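January 26, 2025

Concrete course, entry after the second block of lab work at Laltmont.

Slump tests again this morning. Target was the same as last time and the first batch came out too stiff, so I logged it as a fail and started over. Sand was damper than the stockpile sheet said. I corrected the water for the second batch by drying a sample in the oven and weighing it before and after, which I should have done at the start. Second batch fell inside the band. Air content also fine.

Cast 9 cylinders from it, rodded in three layers, struck off, capped and labelled. They go into the curing tank tomorrow once they are out of the moulds. The tank thermostat read 22 at the start and 22 when I left. I have written to the lab office about the lid, which still does not seat properly on the left.

Crushed the older set after lunch. Lowest cylinder failed at 299 kN, well short of the others. The break ran down one side only and the cap on that one was out of square, so I have marked the result as doubtful and kept it in the table. The Vometti press needs its platens wiped between tests. Grit on the lower one was enough to feel with a thumb.

Two hours of estimating in the afternoon. We are pricing the ground slab for the Kumaline depot as a class exercise. My take-off gave 193 cubic metres before waste and the model answer was lower. I had counted the thickening under the internal wall twice. Found it by going back through the sections in order. Must set the sheet out by grid line in future, it is much easier to check.

Read the Jafri notes on admixtures in the evening. The part on dosing order is clear. The part on retarders in hot weather is thin and I will need something better before the July placement, when the pours start at six and the trucks have a long run in.

Made batter for tomorrow's pancakes before writing this up. Lumps mostly gone after a rest.

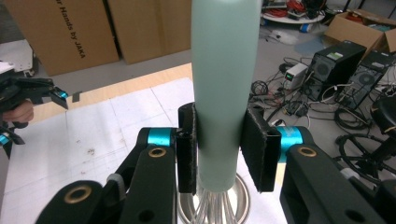

Green-handled whisk, steel bowl.

To do: demould, label the tank rack, redo the take-off with the wall corrected, return the borrowed slump cone. Ask whether the doubtful cylinder can be left out of the mean or has to be reported with a note. Boots need new laces.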